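Virkell Notices support
Ticket: Death notices cut short after the maiden name, age wrong on some
Product: Virkell Notices, hosted by Numavside
Customer: Stedham office
Opened: 2025-11-05
Raised by: Chantelle Mofokeng
Assigned to: Pieter Cele
Priority: 2
Status: Closed, fix in release 16

Chantelle Mofokeng wrote:

We take death notices from funeral directors through the trade form and from families through the public form. Since the move to release 14, notices from one funeral director (Sarmiento) have been arriving with the end missing. The proof PDF stops partway through the list of survivors. The family sees the full text on the submission screen, approves it, and the shortened text goes to the page.

It does not happen to every Sarmiento notice. The ones I have checked against their copies all have a maiden name in brackets with née in front of it. Notices of the same length without a maiden name come through whole.

Separate matter, but it may be connected: on some notices the age printed in the heading is one year more than the age the family typed in the body. We had to reprint one with an apology, so I would like this looked at in the same ticket if possible.

Steps to repeat the first fault:
Log in with a trade account.
Start a new death notice, standard size.
Paste the text from a word processor document with née in it, with the length near the limit.
Press Preview. The text is complete.
Press Submit, then open the proof. The last words are missing.

Pieter Cele replied:

Thank you. I can repeat the missing text on the test site. I have not yet repeated the age fault. Please send:
the original document for one affected notice, as an attachment and not pasted into the ticket;
the proof PDF for the same notice;
the date of birth and date of death entered for one of the notices with the wrong age;
whether the trade account has the older text editor turned on (Account, Preferences, Editor).

Please do not resubmit the affected notices yet. Resubmitting overwrites the stored copy and I need to read it as it was saved.

Chantelle Mofokeng wrote:

Document and proof attached. The older editor is on for Sarmiento. It was turned on at their request because their staff prefer to paste with the line breaks kept. I have sent the dates by the secure form as the family has not agreed to them being shared outside the office.

Notices waiting to go to page are on hold. The newspaper deadline for tomorrow's edition is this afternoon, so I need something I can use before then even if it is not the full fix.

Pieter Cele replied:

Workaround for the missing text, safe to use now:

Open the notice in the office view, not the trade view.
Set Editor to Current.
Choose Paste as plain text and paste the full wording from the funeral director's document.
Check the counter under the text box. It should show the same figure before and after Save.
Save, then generate a new proof. Do not use Refresh proof, as that reads the old stored copy.

The accent on née can stay. There is no need to change it to nee or to write "formerly".

Findings so far. The standard notice has a limit of 500 characters. The submission screen counts characters. The older editor passes the text to a storage step which was rewritten in release 14, and that step counts bytes. An accented letter takes more than one byte, and so do the curly quotation marks, long dashes and non-breaking spaces that word processors put in. When the byte count goes over the limit, the step cuts the text and saves what is left without an error. The preview is drawn from the browser and not from storage, so it looks correct.

The maiden name is therefore not the cause by itself. The attached document also has curly apostrophes and a non-breaking space before each initial. Those account for most of the loss. Notices without née were escaping because they were slightly further below the limit.

Chantelle Mofokeng wrote:

Workaround used on the held notices. Proofs are now complete and the families have been sent new ones to approve. One of them had spotted a missing grandson and rung us before we rang them.

Is there a way to find out which notices have already been printed short? Going through the back copies by eye would take us a long time.

Pieter Cele replied:

I can run a report against the storage log. The log keeps the length of the incoming text and the length of the saved text, so any notice where the saved length is lower can be listed. The report will be limited to notices saved after release 14 was installed on your site, which was in August. I will leave out notices that were cancelled or replaced before going to page.

The report does not contain the missing words. Those were never saved. They will have to come from the funeral director's own copy or from the family.

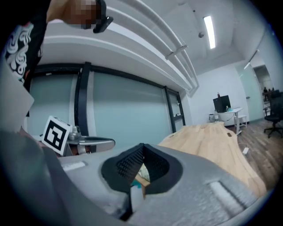
Does the 500-character limit include the funeral service details?

Service details are held in a separate field with its own limit, so they do not count towards the wording of the notice. The same applies to the donation line and the funeral director's contact line.

Pieter Cele added:

The report is in your Downloads folder under Reports, Notices, Shortened on save. It is sorted by publication date. The column headed Source shows which editor was used. All the rows have Older in that column, which agrees with the finding above. Two rows are from the public form, where a member of your staff had opened the notice with the older editor to correct a spelling and saved it again.

On the age fault. I now have this repeated. The heading takes the age from the date fields, and the body is whatever the family typed. The calculation for the heading subtracts the year of birth from the year of death. It does not check whether the birthday had been reached. Anyone who died before their birthday in that year is shown as one year older than they were. Anyone who died on or after it is shown correctly.

The calculation was correct in earlier releases. It was changed to allow notices where only the year of birth is known, and the shorter sum was then applied to all notices by mistake. It has no connection with the missing text beyond arriving in the same release.

Workaround for the age: in the office view, clear the box Work out age from dates and type the age by hand. The box has to be cleared for each notice. It is turned on again when a notice is copied to a second edition.

Chantelle Mofokeng wrote:

Understood. A few points from the desk.

The copying to a second edition caught us once today. The age was right in the first edition and wrong in the copy. Could the box keep its setting?

For notices where only the year of birth is known, we would prefer no age in the heading at all. Families in that position usually say "aged" in their own words, or leave it out.

Sarmiento have asked whether they should stop using née. I have told them to carry on as normal.

Pieter Cele replied:

Correct advice to Sarmiento. No change is needed at their end.

Changes made for release 16:

Storage step now counts characters, in both editors.
If the text is over the limit, the save is refused and the user is shown a message with the number of characters to remove. Nothing is cut.
Proofs and preview are both drawn from the saved copy.
Age in the heading is worked out from the full dates where both are present.
Where only the year of birth is present, the heading age is left blank. The office user can type one in.
Work out age from dates keeps its setting when a notice is copied.

Not changed: the limit itself, the charging by size, and the older editor, which stays available to trade accounts. Notices already saved are not altered by the release. A notice that was cut on save must be pasted in again from the original.

The release has been put on the Stedham test site. Please try it with the attached document and with one notice where the birthday falls after the date of death.

Chantelle Mofokeng wrote:

Tested on the test site.

Sarmiento document, older editor, trade account: saved complete, proof complete.
Same document with an extra line added to take it over the limit: save refused, message shown. The message says "Text too long for standard". It would help if it also gave the next size up, but that is not a fault.
Birthday after date of death: age correct in heading.
Birthday on date of death: age correct in heading.
Year of birth only: heading blank.
Copied to second edition with box cleared: box still cleared.

Online memorial page for the same notices also shows the full text. The memorial page was short as well before, which I had not mentioned.

Pieter Cele replied:

The memorial page reads the same saved copy, so it had the same fault. For the notices on the report, correcting the wording in the office view will update the memorial page when you press Publish again. Messages of condolence already left on the page are kept. The print edition record is not affected.

I have passed the request about the message wording to the product list as a separate item. Release 16 is now on the live site. Please remove the hold on Sarmiento notices and clear the browser cache on the desk machines before the next batch, as the old counter script may still be stored.

Chantelle Mofokeng wrote:

Hold removed, cache cleared. The first Sarmiento batch has gone through with proofs matching their copies. Corrected notices will be reprinted free of charge to the families who want it, and we will work through the rest of the report from our side. Happy for this to be closed.

Ticket closed by Pieter Cele. Resolution: software fault, fixed in release.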